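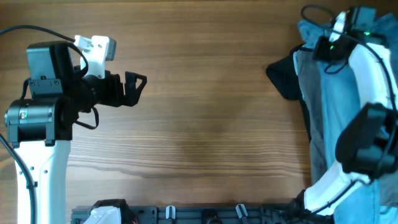

4.2 Who stays for the encore. Touring concerts by television casts are usually counted at the door, and the door tells us very little. People come in for one singer, go out for food, come back for the finale. We asked ticket holders at the Mavatcombe and Etodgate halls to note when they were in their seats and when they weren't. Rough diaries, some in pencil, some on phones. Attention within one evening runs in streaks, lighter and darker, much as the long grain does along the tabletop in Figure 2, and an average taken across the whole show hides the streaks. So no averages in this section. Song by song only.

Etodgate had 13 numbers on the running order, Mavatcombe 11. Same cast, same band, shorter slot at the second hall. Kuroda coded the diaries and Dalisay checked them, with disagreements settled by talking them through. Slow but it worked. Diaries that stopped before the interval were kept in, as leaving early is a finding too.

Events > Touring Television > Audience Papers > Section 4
Reading time: 11 minutes
Print this section | E-mail this section

The strongest pull was not the headline duet. It was the greetings segment, where the hosts read out home towns sent in by the audience. Diaries get longer here. Several people wrote down the towns they heard and nothing else. One Etodgate diary reads only "they said ours". We had planned to treat the segment as filler between songs, wich was a mistake, and the coding sheet was redone after the first hall.

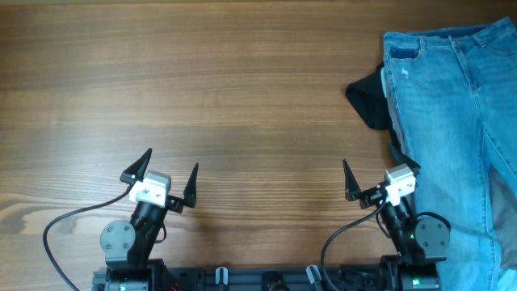
Did the greetings hold people who had come mainly for the music? Mostly they did, judging by the diaries: viewers who named a singer as their reason for coming still stayed seated while the towns were read, and tended to slip out in the song straight after.

Limits. Only two halls, up to 2 diaries per household, and no diaries at all from the standing area at the back, which Estel (the promoter) opened late. Younger people were mostly standing. We dont know what they made of the greetings and won't guess. Seating plans came from Shibata, the ticketing firm, and were not always right about the side aisles. Corrected by hand where a diary gave a row.

Phone filming is left to section 4.3.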